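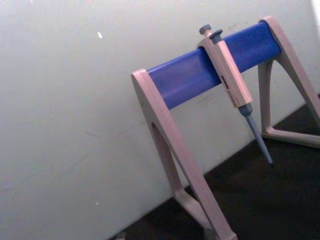
The teaching laboratory at Skernura is a long room on the ground floor with black benches and pale walls. Its manager has run it for 19 years and says the bench habits people learn in their first month are the ones they keep.

"I start everyone on the pipette stand," she says. "They want to get going with samples, and I make them hang up a pipette for ten minutes."

Her rule is that a pipette is either in your hand or on the stand. She has seen them left in coat pockets, on top of the centrifuge and flat on the bench with liquid still in the tip. "If you lay it down full, the liquid runs back into the barrel. Then it has to be stripped and cleaned, and somebody else goes without."

The lab sends its pipettes to Zabala for servicing once a year, in November. Last year more than 300 went off in padded crates, and the bill came to 2,744. She puts a good part of that down to careless storage.

She likes a simple bench stand with a crossbar. Carousels take up less room, she says, but people spin them and knock things over. 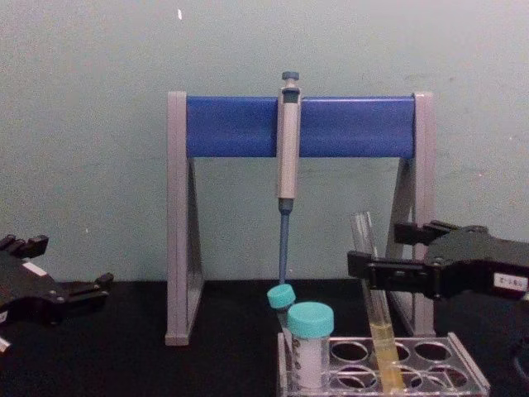

One pipette on the crossbar, with capped tubes in the rack in front.

Racks are the next lesson. She wants tubes capped unless they are being used, and she wants the rack close to the stand so that the hand does not travel far. Clear racks are her choice for beginners, as you can check the level in a tube without lifting it out.

"Leave gaps," she says. "People fill every hole they can find. If I've got two tubes to deal with, I want them at one end where I can get my fingers round the caps."

She is less bothered about labels than I expected. Students at Helludach, where she worked before, had to write the date, initials and contents on every cap. At Skernura they write a number on the side and keep the rest in the notebook. Caps get swapped, she says, and the tube itself doesn't.

At the end of the session everything goes back in the same order: tubes to the fridge, racks to the sink, pipettes turned up to their highest volume and hung on the bar. The bench is wiped last. She allows 19 minutes for this on the timetable and will not let anyone book over it. 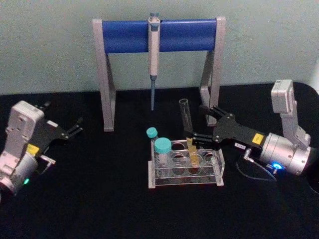

Latach thinks the hanging rule is right but the volume rule matters more, and says a spring left wound down will drift however well the pipette is stored. The manager has heard this before. "Do both," she says. "It's one turn of the thumb."

She is ordering new stands for the second bench in the spring.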